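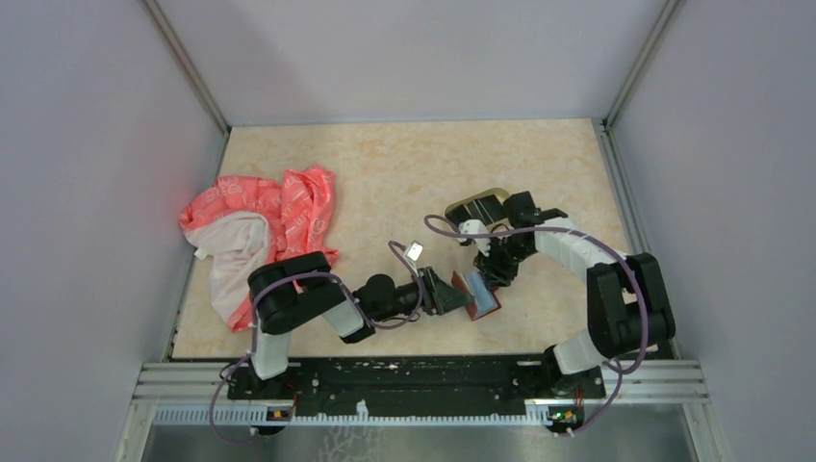
Old T-shirts that smell musty again an hour after washing

Fidel Garrido

Hi everyone, I hope it's all right to ask this in the laundry section, I couldn't find a better spot. I have a stack of cotton T-shirts, mostly souvenir ones from the summers we spent at Sotetholm, and I can't get the musty smell out of them. They come out of the machine smelling lovely, and then I wear one for an hour and there it is again, mostly under the arms. We moved last July and they sat in a plastic tub in the garage until after New Year's, so I'm sure that didn't help. I wash everything on cold with a scoop and a half of powder and plenty of softener. Is there any hope, or are they rags now? Some of the prints are already cracking and I'd hate to lose them.

mossyporch49

Oh, please don't make rags of them yet! I went through this with my dad's shirts and it took me ages to work out that I was using too much of everything. Softener leaves a coating on the cotton, and the smell hangs on to it, so that would be the first thing I'd give up. Then turn the shirts inside out to spare the prints and soak them overnight in a bucket of warm water with an oxygen bleach powder (the color-safe kind, and do check the labels first). Wash them the next day as warm as the label allows, with less detergent than you think you need, and run a second rinse. I had to do the whole business 2 times for the worst ones – the gray one was very stubborn – but they've been fine ever since. Dry them on a line if you have the room, and don't fold them until they're dry right through, seams and all.

Garnero_85

vinegar. cup in the rinse. works for me

tillieknits

Vinegar is all right now and then, but please don't put it in together with any kind of bleach, and some washer makers don't want it used at all on account of the rubber seals. I'd look at the washer too, Fidel. Mine had a gray slime under the lip of the door seal that I'd never once noticed, and every load was picking it up. A hot empty cycle with washer cleaner, a good wipe with an old cloth, and leaving the door open between loads made a big difference in our house. As for the cracked prints, keep them out of the dryer and iron only from the inside.

Contact us | Copyright Majali Home Help | Back to top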